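Last updated: Aug 6, 2022

# Skirnora chores set

Recordings of one robot arm doing small household and workshop jobs, with notes on how each try went. We put it together to answer a question people kept asking us at Vombridge: can a machine do the boring jobs yet? The short answer from this set is "some of them, slowly, if you don't move anything".

The set holds 1285 tries across 11 chores. Of those, 562 were marked as finished without help. The rest were stopped by a person, ran out of time, or ended with something on the floor.

## What is in it

Each try has its own folder:

- `task.txt` – the instruction in plain English, one line
- `video/` – the recording
- `arm.csv` – joint positions and gripper opening
- `result.txt` – `done`, `part` or `fail`, then a note if the person marking had something to say

The chores fall under four headings: clearing and wiping a surface, opening and closing drawers, putting things away, and sorting small parts. Wiping has the fewest tries and the notes there are thin.

## The drawer chores

Most people who ask for this set want the drawer folders, so they get more space in this file than the others.
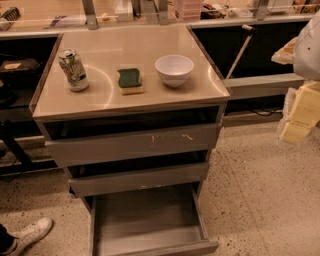

Closing a drawer is the nearest thing we have to a solved chore. The arm can push a flat front from almost anywhere and the runners do the rest. Opening is worse, and putting something inside is worse again. A single instruction such as "put the sponge in the bottom drawer and close it" hides several jobs, and they can each go wrong. The bottom drawer has to be out far enough to drop something into, as it is here, and the two above it must not be in the way of the arm. Then the sponge has to be picked up from between a drink can and a bowl without touching either. A person does all this while talking. The arm often manages the first half, and then closes the wrong drawer.

Some things we noticed when marking:

- Sponges are forgiving. A poor grip still holds.
- Bowls are picked up by the rim or they are not picked up.
- Cans tip over when the gripper comes in low. A tipped can that stays on the top counts as `part`.
- A shiny surface seems to confuse the older Skedano model more than the newer one. We have not tested this properly.
- Tries that begin with every drawer shut are a lot harder than tries that begin with one open. Please report them separately.

## How results were marked

Two people marked each try without seeing the other's answer. Where they disagreed they watched it again together. `done` means the instruction was met in full, with nothing knocked over. It does not mean the job was done well or fast. There are `done` tries in which a sponge is put away at a speed you would not put up with in your own kitchen.

In May we changed the rule for drawers. Before that, one left slightly open still counted as closed. All the older tries were marked again under the stricter rule, so ignore any scores from before the change.

## What it can't tell you

- One room, one arm, one kind of gripper. A good score says little about a real home.
- No water, no heat, no food and nothing sharp.
- Very few breakable things.
- The workbench behind the cabinet was in everyday use and its contents change between folders. We left it that way.

## Running the scorer

```
python score.py --folder drawers --split test
```

The output is one line per chore. The Nazarenko baseline is in `baselines/` and should give the same numbers each time. If it doesn't, check that you have the current `result.txt` files.

## Still to do

- Fill in the missing notes for the wiping folders
- Add start-state tags (drawers open or shut) to the sorting chores
- Fix the file names with spaces in `putaway/`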